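Records and Filing, Week 8
Notes by Thandeka Kekana

Last week we got as far as the alphabet, which went less smoothly than you'd expect among adults. Please reread the Maluleke handout on "Mc" and "Mac" before you email me about it again.

Retention. Every record has a life. It is made, it gets used, it sits, and then someone has to decide whether to keep it. Most offices skip the deciding. The Hullanitz shipping office kept 400 folders of lunch receipts and threw out the lease.

A retention schedule is a list of record types with a date next to each one. Write it before you buy furniture. People love buying furniture.

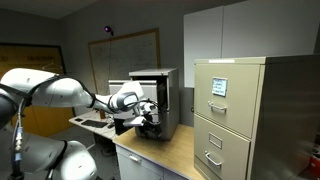 Naming. A folder called "Misc" will eat everything you own. So will "Misc 2" and "Current," especially if Current was started in January of some other decade. Name a folder for what a stranger would ask for. "Skotinholm, rent, letters in" is dull and can be found.

Cross-references. When a paper belongs in two places, file it in one and put a slip in the other. Do not make a copy. Copies breed, and then they disagree.

For next time: read pages 100 to 200 of Masilela (Khanyisile, the one on the reading list) and draft a one-page schedule for the Lundommont case. One page means one side.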